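Dumusari workshop, Novska
Progress report on the two-handed sorting build
Prepared by Joni Rautiainen for Marjatta Seppälä, Fomero small projects fund
Period covered: to the end of October

Summary
The grant was for a pair of robot hands that can pick up soft toys from a table and put them in a tray. Both hands are now mounted and moving. Picking from the open table works on most tries. Picking from inside the tray does not work well enough yet. We have spent 807 euros against the 800 awarded, and the workshop has covered the difference. 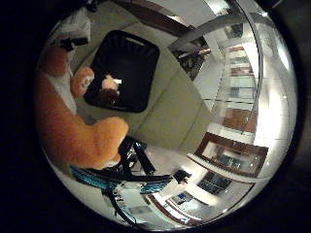
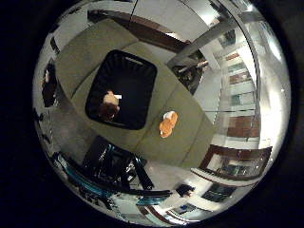

Views from the small cameras mounted at the hands, with the black tray on the table.

Ubaldo Santoro asked at our last open evening why we bother with cameras on the hands when one good camera over the table would see everything, and said he would have spent the money on better motors. We did try a single overhead camera in the first month. The arm hid the toy during the last part of each reach, which is when the position matters most. Ubaldo still thinks a second overhead camera would have been cheaper. He may be right, and we have left space on the rail for one.

Work done this period
The mounting for the second arm was rebuilt. The first version flexed when the arm was fully stretched out, and the fingers came down to one side of where they should have been. The new bracket is steel, cut and drilled here, and the flex is no longer a problem at the speeds we use.

The cables along the wrists were re-routed and sleeved. Before this, one of them caught on a bracket whenever the wrist turned past 90 degrees, and we lost several evenings looking for a software fault. The wrists now turn through their full range without a snag.

Sointu Turunen rewrote the calibration routine. The very wide lenses bend straight lines a good deal, and our earlier correction was poor towards the rim. The new one takes longer to run but only has to be done when a camera has been moved. She has also written instructions for it, which are in the folder by the main switch.

We tested coverings for the fingers. Bare fingers slipped on short plush. A rubber coating gripped well but would not let go cleanly, and toys were dragged back out of the tray as the hand lifted. Fuzzy fabric covers gave the best release. They wear quickly at the tips and we have not yet found a good way of fixing them on. Helmi Ojala is sewing a set with a drawstring at the base so that they can be changed without tools.

Problems
The main one is the tray. It is black inside, and a toy with dark parts is hard for the software to separate from the background. A toy lying near a corner is worse, as the fingers touch the rim before they can close. We have tried more light from the side, which helped in the evening and made no difference during the day. A paler tray with lower sides is the obvious thing to try next.

The gearbox in the left wrist has become noisy. It came second-hand and we expected some wear. Sampaio, who supplied it, have offered a replacement at cost, but delivery is slow and we would like to keep using the present one until the part arrives.

The software also stops if either camera drops its connection, and both arms then have to be sent home by hand. A fix is half written.

Money
The overspend came from the steel for the bracket and a replacement power supply. No further money is requested for this stage. The replacement gearbox will come out of workshop funds unless you would prefer to see it in the next application.

Next period
Try the paler tray. Fit the drawstring covers and keep a record of how long each set lasts. Finish the fix for dropped connections. Fit the new gearbox when it comes and repeat the calibration afterwards.

You asked whether the hands could be shown to visitors in the spring. We would be happy to do this with the speed turned down and a barrier in front of the table. Evenings after 7 pm suit us best. Sointu has the key and can arrange a time with you directly.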